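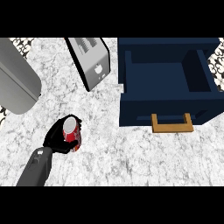 White haze and dull spots on polished marble floor after cleaning

4 min read

The ground floor of our house has polished white marble with gray veining, laid by the previous owner. The tile is Coppens stock according to a leftover box in the garage. I have no record of what sealer was used, if any.

For the first year I mopped with plain water. In September I switched to a bathroom cleaner that was already under the sink, diluted in a bucket. Since then two things have appeared. One is a thin film that shows footprints in low light. The other is a set of dull spots near the kitchen doorway that do not change whether the floor is clean or dirty. They feel slightly rough under a fingernail.

What I have tried so far: a rinse with warm water (film reduced, spots the same), a dry microfiber pad (no change), and baking soda paste on one spot (no change, or possibly a little worse). Can the spots be cleaned off, or does the floor need to be reground? I would like to avoid paying for the whole room.

gritline_tx

You have two separate problems and they need to be handled in order.

The film is residue. Most bathroom cleaners leave surfactant behind if they are not rinsed, and on a polished surface it shows immediately. Use a pH-neutral stone cleaner, such as the Rernora concentrate, at the dilution on the label. Change the rinse water when it clouds. Dry the floor with a towel or a clean pad before it air dries, particularly if your tap water is hard. Two passes usually remove it.

The spots are etching. Marble is mostly calcium carbonate, and acid dissolves it. Many bathroom cleaners are acidic by design, to remove scale. So are lemon juice, vinegar, wine and tomato sauce, and a doorway next to a kitchen gets all of them. An etch is missing material, so no cleaner will remove it. A sealer would not have prevented it either. Penetrating sealers slow down staining from oil and coffee but do not stop acid from reaching the surface.

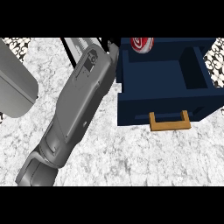 Light etches can be repolished by hand or with a low-speed drill and a felt pad. Use a marble polishing powder, the kind with oxalic acid and a fine abrasive. Work it wet as a slurry, keep the pad flat, and rinse before it dries. Wear gloves and keep children and pets out of the room until it has been rinsed.

If you can feel the etch, powder alone may not be enough. Go through diamond pads first, wet, and finish at 2000 grit before the powder. Feather each grit out a little past the last one or you will see a ring. Test inside a closet or under an appliance. Keep the drill slow. A hot pad leaves swirl marks that take longer to remove than the original spot.

Stop using baking soda. It is not acidic, but the paste can scratch a high polish.

To check for sealer, put a spoonful of water on the stone and leave it for 11 minutes. If the stone darkens, it is absorbing and can be resealed after polishing is finished. Let it dry fully first.

Sinness_floorcare

Agree with most of the above. One addition: check that the dull spots are not worn topical coating. Some installers put an acrylic finish over marble, and it fails in patches that look like etching. Scrape an edge lightly with a plastic card in a hidden corner. If it flakes or powders, you need a stripper that is marked safe for marble, and the polish underneath may be fine.

For one doorway I would get a quote before buying pads. Many stone shops have a minimum charge, but a small area is quick work for them.

mopbucket88

I had this and used the Zetwood spray polish. It looked good for 2 weeks and then came back the same. Wouldn't buy it again. Put a mat by the kitchen.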